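7 Feb 2024, notebook, paper recycling and wash trials

Continued the label glue test from last week. Question is still the same: how long must a beverage label stay in warm water before it comes off in one piece, without scraping.

Batch 257 went in at 9:15, plain water, 40 degrees. Batch 258 the same, but with one spoon of washing soda per liter. I stirred both by hand every ten minutes. Gintarė says the stirring is too irregular and she is right, I was on the phone during one of them.
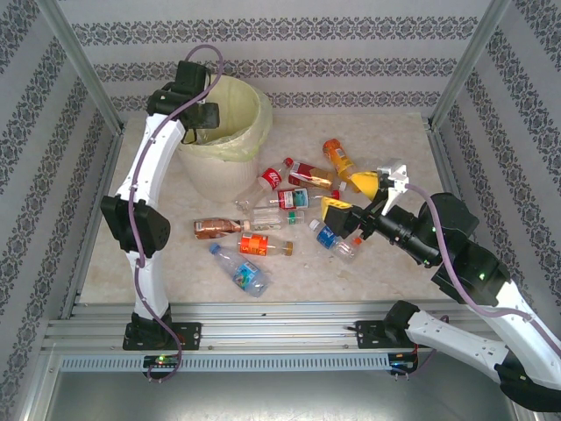

Marbled work surface and the big waste bin, patterned paper on the walls.

Result for 257: paper labels soft after 30 minutes, but the glue stays on the bottle as a gray film. Plastic wrap labels did not change at all. For these I think water is useless and we must cut them.

Result for 258: film is thinner, and it can be wiped with a cloth. I weighed the dry paper residue on the small Bodport scale, 77 g. The scale drifts when the window is open, so please close it before you write down any number.

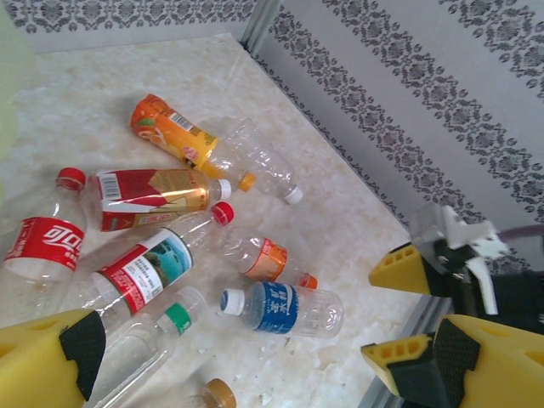 Dalia Juška asked if the soda makes the paper pulp worse. I don't know yet. I made two sheets on the Grigaitė screen, one from each batch, and they are drying under the board. The sheet from 258 looks a little more yellow to me, but the lamp there is yellow too. To compare in daylight.

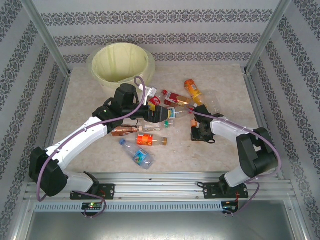 Water used in total 29 liters, too much. Next time I will use the same bath twice and note when it becomes cloudy. Also need to order: washing soda, filter cloth (Wamano number 2789, not 2999, that one is too fine and it blocks), new thermometer.

Sheets stay under the board until Friday. Please don't lift it.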